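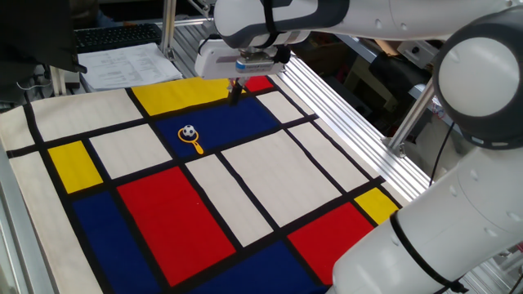 Natalia Contreras
Software engineer, motion and perception

Posted Monday, August 10, 2020

The planner kept refusing poses near the mat, and I spent most of last week finding out why. I'm writing it up while I still remember the order of things, mostly for whoever picks up this part of the code in September.

Some background for people who don't read this blog often. I work on Komport, the layer that sits between our grasp detector and the arm. The detector hands over a pose, Komport checks it against the collision model, asks the planner for a path, and sends the path to the controller. When any step fails it is supposed to say which one and why. Last week it said "no valid goal" and nothing else.

The failures only happened for low grasps. Anything with the fingertips well clear of the surface planned fine. Once the goal put a fingertip close to the fabric, the planner gave up before it even started searching. Small flat toys were the worst. The yellow rattle with the little soccer ball on its ring is a good test object for this, as the handle lies low and the ball sits higher, so one object gives you an easy grasp and a hard one.

My first guess was the calibration. I jogged the arm down until a fingertip rested on the mat at a place I could find again in the camera image. The mat has a Mondrian pattern, and there is a junction where a yellow block, a small red one and the top edge of a dark blue one come together. Corners like that are easy to pick out by hand, so I clicked it in the image, projected it into the robot base frame, and compared it with the fingertip position from forward kinematics. Sideways the two agreed to 2 mm, which I can live with. In height they were off by 3 mm. I was ready to blame the camera.

I repeated it at 13 corners across the mat. The height error was nearly the same at every one. A tilted camera would give you an error that grows from one side to the other, and this one didn't. So the camera was telling a consistent story and the collision model was telling a different one.

The collision model is a file we load at startup. It has the table as a box, the aluminum rail along the edge as another box, and the vertical post near the keyboard as a third. The table box was measured before we had a mat. When the mat was added, someone (me, according to the commit log) raised the top of the box by the thickness of the fabric. Then the padding setting added its own margin on top of that. The padding was meant for the arm links, where it makes sense, but it was being applied to the fingers too. Between the raised box and the padded fingers, any pose that touched the mat counted as a collision by a wide margin.

The fix came in two parts. Padding is now set per link, and the fingers get zero. The elbow and the lower link keep theirs, because they swing close to the rail and I do not want to find out how close. The contact check between the fingers and the table is also switched off for the last stretch of a grasp, and only if the approach is straight down. Everything else is still checked against the table the whole way.

I thought about switching that check off for the entire motion. It would have been a shorter change. But then a bad path could drag a finger sideways across the mat and the planner would call it valid, so I left it in.

The error message took longer than the fix. The planner library knows which pair of bodies collided, but our wrapper threw that away and returned a plain false. I changed the wrapper to pass the pair back up, and Komport now prints both names and the depth of the overlap. If it had done this from the start I would have seen "left finger, table" on the first run and been done by lunch.

I also added a small script to the Flolergate repo, next to the other calibration tools. You touch a corner with the fingertip, click the same corner in the image, and it records the pair. After 15 pairs it fits the offset and writes a report with the error at each point. It does not change the calibration file by itself. I tried that once on the Gunthorpe setup, with one bad click in the set, and had to restore the old file from backup.

Still open:

The detector sometimes reports the black lines on the mat as object edges. It happens more with yellow objects lying partly over a line. I have a mask that removes the known pattern, but it eats into the toy if the mat has shifted at all. Finding the mat from its own corners at startup would probably solve it.

The soccer ball grasp is accepted now, but the planner likes to come in with the elbow turned toward the rail. The path is legal and I still don't like it. I want to add a cost for being near the rail and see what that does to planning time.

The straight-down rule for the contact check is too strict for the rattle handle, where a slightly tilted approach would be better. I set the limit by feel and it needs a proper test.

The changes are on the Awasthi branch until the planning tests have been updated. Two of them still expect the old padding and will fail if you run them there.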